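About Denora

Hi, I'm Lerato Mthembu, and Denora is my little cookware shop (with a cooking school out the back, which has slowly become the bigger half of it). We sell lids, pots, spare knobs and handles, electric hot pots, and whatever else you need to get dinner on the table without buying a whole new kitchen.

I started out selling lids at the Sunday market. Just lids! People would come up to my trestle with a saucepan under one arm and a sad look, having dropped the original on the tiles, and I'd rummage through the tubs till we found one that sat right. My first order was 31 glass lids from a supplier who was closing down, and I really did think I'd be stuck with them forever. They were gone by April, and I was on the phone begging for more.

These days we keep 800 lids on the shelves, sorted by width. Ifor Voyle looks after that side of things. He'll ask you to measure the inside of your pot, from rim to rim, and he'll ask you again if you've measured the outside, so please don't take it personally. Bring the pot in if you can, it's so much easier.
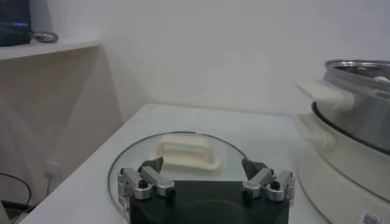
The hot pots came along when Julián Carretero joined us and started cooking everyone's lunch in one. Noodles, dumplings, a very good chicken and corn soup, all on the bench beside the till. Customers kept asking what smelled so good, so we ordered a few in, and then we had to teach people what to do with them. That's how the school began. Classes are small, 12 people at most, and you eat what you make. Beginners are very welcome, and so are teenagers about to move out of home (we get a lot of those, usually booked in by Mum).

I'm fussy about what we stock, I'll admit it. I like a clear lid so you can see what's going on without letting the steam out, and I like a handle you can get your fingers through while wearing an oven mitt. If a lid rattles or a pot handle gets wobbly after a few weeks in our teaching kitchen, we stop ordering it. I've had some fairly awkward phone calls with suppliers over that one.

We'll also fix things where we can. A loose knob usually only needs a new screw and washer, and we have drawers full of both. We don't do electrical repairs, sorry, but we can tell you who does.

The shop's open Tuesday to Saturday, and the kettle is generally on. Come and say hello, have a poke through the odds-and-ends tub by the door, and if you've got a lonely saucepan at home, bring it along.

Lerato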